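How to wash white T-shirts with a print and keep both the white and the print
By Baltasar Cantero

When I moved to Plaselitz I had only a small machine in the kitchen and a lot of white T-shirts, most of them with some words or a drawing on the front. In the first year I spoiled many of them. Some went grey, some went yellow under the arms, and on others the letters began to break like old paint. After that I started to write down what I did with each wash, and this page is made from those notes.

What you need

A mild liquid detergent without bleach
Oxygen powder for white clothes (the one which you dissolve in water, not chlorine)
A bowl or a bucket of 5 litres or more
A soft nail brush
Plain white soap
A thin cotton cloth, for ironing

I buy the powder from the Egilsson shop near the station, in a bag without any name, and it works the same as the dear ones.

Step 1. Find out what kind of print you have

Put your hand inside the shirt and stretch the print a little with two fingers. If you feel a layer like rubber lying on top of the fabric, it is a thick ink or a transfer. If you feel almost nothing and the fabric is soft there, the ink has gone into the fibres. The second kind is much easier to keep. With the first kind you must be careful about heat in every step, from the washing until the iron.

There is also a third kind, which feels a bit like velvet. I have only one shirt of this kind and I wash it by hand, so about the machine I cannot say much.

Step 2. Treat the collar and the armpits first

Wet the collar with cool water, rub the white soap on it and brush softly along the seam. Do the same under the arms, from the inside of the shirt. Leave it for fifteen minutes. Do not brush on the print.

For yellow marks which are already old, mix one spoon of oxygen powder with a little warm water until it is like a thin cream and put it only on the mark. Wait half an hour and rinse it. Sometimes you have to repeat it two or three times on different days. Please do not use chlorine bleach for this. I tried it once and the yellow became darker, and after I read that this happens often with sweat marks.

Step 3. Soak, but not for the whole night

Fill the bowl with water at 30 degrees, dissolve the powder completely, and only then put in the shirts. If the powder is not dissolved it can leave pale points on a dark print. Turn every shirt inside out before. Two hours is enough for a shirt which is simply a little grey. For shirts with a thick print I soak only one hour, and I push them under the water without folding them across the letters.

Step 4. Wash

Inside out, 30 degrees, a short programme and a slow spin. White with white, and nothing with zips or hooks in the same drum. A light grey sock looks innocent but it is enough to change the colour of six shirts, I have done it.

Use less detergent than the bottle says if your water is soft. Too much of it stays in the cotton and catches the dirt, and then people think that the shirt is badly washed and put even more. I do not use softener with prints. It leaves a film, and on my thick prints the edges came up sooner in the months when I was using it.

My machine is an old Prultau and its shortest programme has only one rinse, so I always press the extra rinse. If yours has two, you can leave it.

Step 5. Dry

Take the shirts out as soon as the machine stops. Shake each one, pull it gently into shape from the bottom and the shoulders, and hang it still inside out. The pegs go on the lower seam and never on the print. Sun is good for the white cotton but it makes the colours weak, and inside out you have a bit of both.

I do not recommend the dryer. If you have no other choice in January, use the lowest heat and take the shirts out when they are still a little damp.

Step 6. Iron and fold

Iron inside out, with medium heat and without steam on the printed part. If you must iron from the front, put the thin cotton cloth between. Press and lift, do not slide. Let the shirt become cold before you fold it, because a warm thick print can stick to itself. I fold mine so that the fold passes beside the letters, or I roll them, which takes less place in the drawer.

If the print is already cracked

You cannot really repair it. You can make it look quieter: put baking paper on the print, press with a medium iron for five seconds, let it cool and take the paper away slowly. It helps with small cracks in some rubber prints and does nothing with the others. Try first on a corner.

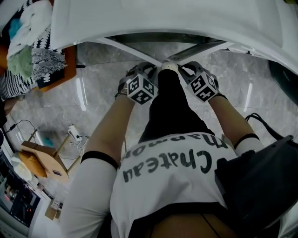

Dark ink on white cotton is where I get the most questions, as people are afraid that the black will run into the white. Normally it does not, if the ink was fixed well, but you can test it: press a wet white cloth on one letter for a minute and look at the cloth. The Chateau Marmont T-shirt is the sort of design where I would do this test before the first soak, with black words in a handwritten style on a white chest, because every small stain near the letters would be seen at once. Test on the larger word, as there is more ink to press on. If the cloth comes away clean, follow the steps as I wrote them. If there is some grey on it, skip the soaking, wash the shirt alone in cold water and dry it flat on a towel, with a second towel put inside between the front and the back.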